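Patterned Tablecloths and Table Games: Which Tips Hold Up

I read a lot of household columns, and I have stopped believing most of them. The advice on cotton tablecloths is some of the worst. Every site repeats the same few tricks, and I doubt many of the people typing them own an iron. So last September I started trying them on cloths I didn't mind ruining.

Salt or vinegar to "set" the color

My grandmother swore by it and so does everyone's grandmother. I soaked one half of a blue print in salt water overnight and left the other half alone, then washed both. Same pale blue water in the sink, same cloth afterward. Modern dyes are fixed at the mill or they aren't fixed at all. Wash in cold the first few times, by itself, and save the salt for the potatoes.

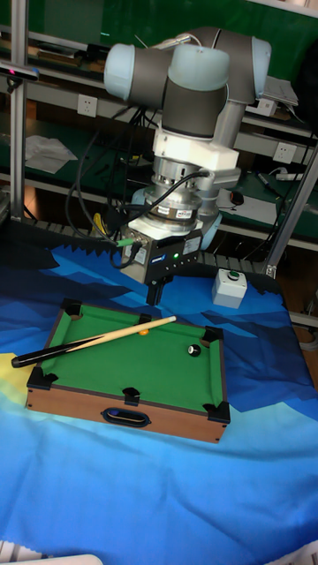
Club soda on red wine

It works, in the sense that any water works if you get there fast. Blot, pour, blot again. Noeline Lowther wrote in to say her Flestar stain stick beats it. I tried one on a week-old spot and got a paler week-old spot with a ring around it. Dish soap and patience did about as well.

Putting small games on a good cloth

Tabletop pool, marble runs, anything with little feet. You'll read that a cloth underneath "protects the game." I'd worry about the cloth, and about the game sliding. A loose cloth on a slick table creeps every time somebody leans in for a shot. Lay a rubbery shelf liner under the cloth (the cheap kind is fine) and smooth it from the middle out. Wrinkles under one leg will tip a small pool table enough to send every ball to the same corner.

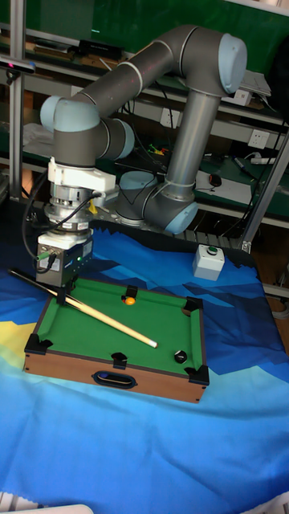 Mini pool table set up on the blue patterned cloth.

Felt pads stuck to the feet are the other popular fix. They do stop scratches on bare wood. On cotton they pick up lint, and the glue on mine let go before the month was out.

Leveling

Skip the phone app. Mine gave me two different answers on the same counter. Roll a ball slowly down the middle, turn the game end for end, and roll it again. If it drifts toward the same side of the room both times, shim under the table, and leave the game alone. Folded card is plenty.
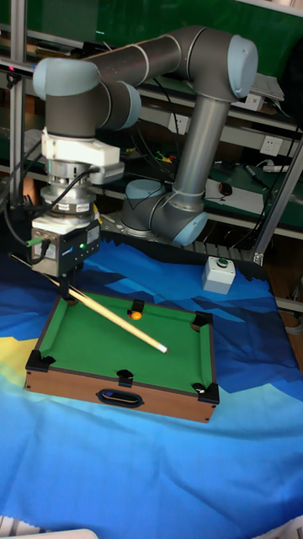

Crumbs are the last thing. The lint roller tip is everywhere and I'll allow it for pet hair, but it drags at a loose weave and costs money every time you peel a sheet. Take the cloth outside and shake it. If it has been under a game for a while, check for dents in the fabric and steam them from the back before folding. Tarmo Paju tells me a damp towel and a warm iron do the same job, and for once I have no argument.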